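Kirnell Grasp Sim: what's in it and what we're buying next
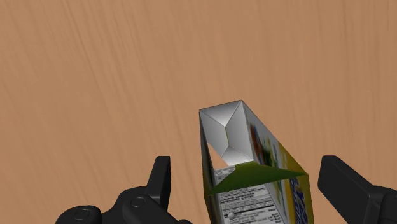 Cereal box between the gripper fingers, simulated tabletop.

Hi! I'm Zoia Zakharchenko and I look after this set (and the shopping list that hangs off it). It holds 998 simulated episodes, all boxed groceries, and I use it mostly to decide what hardware is worth paying for before October's leftover money disappears.

What's on the list right now:
- 12 spare finger pads, ordered from Tian
- one wrist camera, quote from Cinavis still open
- 30 hours of bench time at Lonomia

I keep 200 episodes back for checking finger widths, so please don't train on those! Wide boxes eat up the opening fast, and I'd love to know whether we need the bigger gripper before I sign for it.

Prices live in budget.csv. If you change one, put your initials next to it.

Last updated 22 November 2025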